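Pledholm Table Dishes

A data card for the colored dish recordings made on the green table at Pledholm. Card last updated April 29, 2020.

What's in it

Bright plastic dishes on a dark green tabletop, being picked up and moved from place to place. We love this set! The colors are strong and easy to tell apart, and the pieces come in enough shapes and sizes that a color name alone won't always get you through. The release has 58 recordings in 2 folders, billovar and karnonen, named after the two layout sheets we used when setting the table.
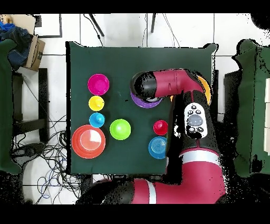 Top view with the arm over the purple piece; magenta, yellow and light blue in a column at left.

The dishes

Colors used in the labels: magenta, yellow, light_blue, red_orange, lime, red, blue, purple, orange. Please note that red and red_orange are separate labels. The red one is small and the red-orange one is large, so size is a good check when the light is playing tricks on you.

We went back and forth on what to call the pieces. Cup, bowl, plate, dish – from overhead a lot of it is a matter of taste, and a few pieces look quite different depending on which way up they are. In the end the label files use "dish" for everything and leave the rest to the color. If your work needs finer names, add a column of your own and tell us what you picked, we'd love to compare notes.
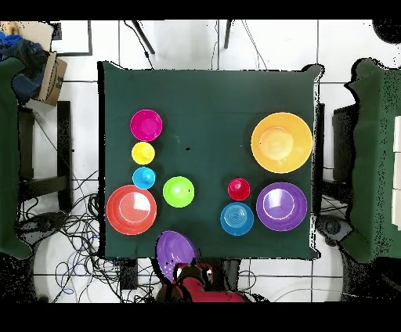 Layout files list each dish by its neighbors ("red above blue") and by table half, left or right as seen in the picture. There are no distances in them. We tried measuring for the Goicoechea set and found that the neighbor lists were what people used anyway, and they're so much nicer to read.

Known issues

– Glare. The glossy plastic picks up white highlights, especially on the larger dishes. We left it all in.
– Hidden dishes. A dish behind the arm keeps its label and gets hidden = yes, even when only a sliver shows.
– Depth files have speckled noise along the edges of the table cover. Mask the floor first if you plan to use them.
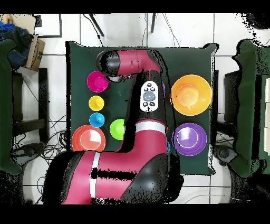 Arm near the magenta bowl, with a bit of blue peeking out beside it.

Version notes

v2: lime and yellow swapped back in the karnonen labels, spelling of light_blue made the same everywhere. The next update is planned for August and will add plain-text layout notes to the billovar folder.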